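Why Does the Raffle Always Go to Somebody Else?
An explainer for ages 8 and up (and for grown-ups who have been pretending to know)

By Niloufar Esfahani
2025-09-05

Every October the town of Dondska holds a raffle. The prize is usually a bicycle, and it is usually won by a person who already has a bicycle. If you are a kid in Dondska, you have probably stood in the square holding one small paper ticket, squeezed it until it went soft, and waited to hear your number. Then you heard a different number.

You may have gone home thinking the universe has something against you. It doesn't. The universe has a lot on. What happened to you has a name, and the name is probability, a long word for how likely a thing is.

Start with one ticket

Let's say the raffle sells 500 tickets and you have one of them. All the tickets go into a drum, the drum gets turned by an uncle, and one ticket comes out. Your chance of winning is 1 in 500.

People hear "1 in 500" and think, well, somebody has to win, so why not me? This is a fair question with a dull answer. Somebody does have to win. But there are 499 other tickets in there, and every one of them is just as good as yours. Your ticket doesn't know you squeezed it.

Try picturing it another way. Imagine a raffle every single day, with 500 tickets each time, and you always hold one. You'd have a decent chance of waiting more than a year before you won anything. You could also win on the first day. You could also go two years without so much as a bell for a bicycle. All of those are allowed.

Buying more tickets

Dionysis Petridis is in sixth grade and once saved up to buy 8 tickets. He explained to everyone in line that he was now eight times as likely to win, and he was right. Eight times 1 in 500 is 8 in 500.

The trouble is that 8 in 500 is still small. If you like percents, it's less than two percent. There were 492 tickets in the drum that didn't belong to Dionysis, and one of those came out. He had spent eight times as much money to lose in exactly the same way as the rest of us.

Being eight times as likely sounds huge. But eight times a tiny number is often just a slightly less tiny number. Remember this whenever an advertisement tells you that something makes your chances "many times better." Ask what they were before.

Lucky numbers

My grandmother's neighbor, Mr. Akbari, believes in the number 74. He lived at number 74 when he was a boy, and he has asked for ticket 74 at every raffle since I was in diapers. He has never won with it. He says this means it's getting closer.

A lot of people think the way Mr. Akbari does, including people with serious jobs and briefcases. The idea is that if a number hasn't come up for a long time, it must be "due." Mathematicians call this the gambler's fallacy. A fallacy is a mistake that sounds so sensible you can make it your whole life.

You can test it with a coin. Flip it until you get heads four times in a row. (This may take a while. Bring a snack.) Now, what's the next flip going to be? Your brain will shout TAILS, because four heads seems like plenty. But the coin has no brain. It doesn't remember the last four flips and it isn't trying to be fair to anybody. The chance of tails is one in two, same as it was when you took the coin out of your pocket.

The raffle drum works the same way. Last year's tickets are in the trash. This year's ticket 74 is a fresh piece of paper with no history.

So is a lottery just a big raffle?

Sort of, with one important difference. In our raffle, every ticket in the drum has been sold, so somebody goes home with the bicycle. In many lotteries you choose a set of numbers, and then the lottery draws its own set. If no player chose the matching set, there's no big winner. Often the money gets added to the next prize, and people get even more excited about it.

Picking a set of numbers also makes things much, much harder. Here is a made-up lottery so you can see how. We'll call it Drarnuletti, after my cousin's cat. To play Drarnuletti you choose 6 different numbers from 1 to 49, in any order, and you have to match all of them.

How many different sets of six can you make? Have a guess before you read on.

The answer is 13,983,816. Almost fourteen million! If you filled out one ticket every minute, and never slept or went to school, it would take you more than twenty-six years to write them all down. By then you'd be a grown-up and would have to ask yourself some questions.

The part about 1, 2, 3, 4, 5, 6

Would you ever play the numbers 1, 2, 3, 4, 5, 6? Most people say no way, that would never come up. And it almost certainly won't. But it has exactly the same chance as 4, 11, 19, 27, 38, 45, or any other set that looks nicely mixed up. We think mixed-up numbers are more likely because nearly all the possible sets look mixed up. Any one of them, taken by itself, is just as hopeless as the neat one.

My friend Zohreh Rashti didn't believe this when I told her. She got a bag, some paper, and a pencil, and set out to prove me wrong using the numbers 1 to 6, pulling out two at a time. After a whole afternoon the pair 1 and 2 had come up pretty much as often as 3 and 5. She still says the bag was suspicious.

Where does the money go?

Suppose tickets cost a dollar and all 500 are sold. That's 500 dollars. If the bicycle cost 200 dollars, then 300 dollars is left over, and in Dondska it goes to the library, which spends it on books and on fixing the same window.

Now share the bicycle out among the tickets, in your head. (Please don't do this to a real bicycle.) 200 dollars divided by 500 tickets is 40 cents each. So you paid a dollar for something worth, on average, 40 cents. This number is called the expected value, and for raffles and lotteries it is nearly always less than what you paid. It has to be, or there'd be nothing left over for the library.

Does that make a raffle a rip-off? It depends on what you thought you were buying. If you wanted to help the library and have a bit of fun in the square, a dollar is a fine price. If you were planning to get rich, you'd do better selling lemonade, even bad lemonade.

This is also one reason why lottery tickets are for adults only in many places. When a game is built so that players lose a bit on average, the people who play most tend to lose most, and it can be hard to stop.

Try it yourself

You'll need 20 scraps of paper, a hat, and somebody patient. Number the scraps from 1 to 20 and put them in the hat. Pick a lucky number and write it down so you can't change your mind later. (You will want to change your mind later.)

Draw one scrap, write down the number, put it back, and give the hat a good shake. Do this 20 times. Did your number come up exactly once? It might have. It might also have come up three times, or not at all, and more than a third of the people who try this will never see their number. That surprises nearly everybody. A chance of 1 in 20 isn't a promise that you'll get one in every twenty goes.

If you have the patience, carry on to 200 draws and look again. The longer you go, the closer each number's share tends to creep toward what the math says. Mr. Akbari has been told about this experiment. He has asked whether he can borrow the hat.

A few words to keep

Probability: how likely something is.
Odds: another way of saying it, often by comparing the ways to lose with the ways to win. For one raffle ticket that's 499 to 1 against.
Random: with no pattern you can use to guess what's next.
Expected value: what a ticket is worth on average.
Jackpot: the biggest prize, and the reason people stop listening to the other four words.
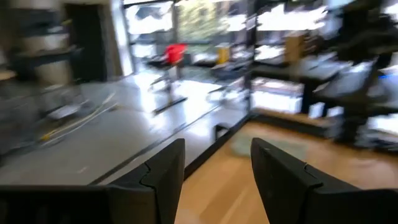
Tickets for this year's raffle go on sale at the library desk, one dollar each, and the prize is a bicycle again. I'll be buying one ticket. It won't be number 74, which is already spoken for.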